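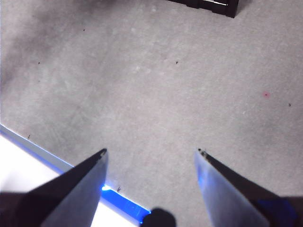
Chapter 10
Floors: Carpet and How to Look After It

What you will learn in this chapter
How a carpet is built up from its layers
Why pale carpets show wear in a different way from dark ones
How to plan a week of carpet care in a home or a small workplace
How to deal with spills, dents and flattened pile

Key words: pile, tuft, backing, underlay, nap, tread line

Walk across a carpet in bare feet and you learn a surprising amount about it. Is it springy or hard? Does it feel cool near the door and warmer in the middle of the room? Can you find the path everyone takes to the kettle with your eyes shut? (Try it - most people can!) Carpet is the largest single thing in many rooms, and we hardly ever look at it properly. In this chapter we are going to do just that, and I hope you will never step over one in quite the same way again.

Light grey is a wonderful colour to begin with. It goes with nearly any furniture, it makes a small room feel wider, and it is very good at hiding lint and dust. What it does not hide is tea. A light grey carpet also shows shading, where the pile has been pushed in different directions and the same colour looks darker from one side of the room than from the other. New owners often take shading for a stain and scrub at it, which only makes the tufts fuzzy. Before you reach for a cloth, brush the patch with the flat of your hand and look again from the opposite wall.

Case study: the reading room at Gonthorpe

When Jadwiga Grabowska took over the reading room at Gonthorpe, the carpet had been down for 3 winters and had a clear tread line from the door to the window seats. Her first thought was to replace the lot, all 156 square metres of it. Her colleague Necati Eren suggested a trial first. They moved the shelves by the width of one chair, so that people had to walk a new way in, and they vacuumed slowly in 2 directions, first along the room and then across it. By April much of the old path had lifted. The part just inside the door had worn right down to the backing and did need a new piece, which was cut from a spare roll and fitted in an afternoon.

There is a lot packed into that short story, and we shall come back to it in each section. Notice that they changed how the room was used before they spent any money. Notice too that slow vacuuming did far more than fast vacuuming. The machine needs time to pull grit up from the base of the tufts, and grit is what cuts the fibres.

Before you read on

Choose a carpeted room you know well. Draw its outline on squared paper and mark the doors, the heavy furniture and the places where people stand still. Now shade in where you expect the pile to be flattest. Keep the drawing safe, as you will need it for the activity in Section 10.2.

10.1 What is under your feet

A tufted carpet has a pile, a first backing that the tufts are pushed through, a layer of glue that locks them in place, and usually a second backing to give strength. We start at the top, with the pile.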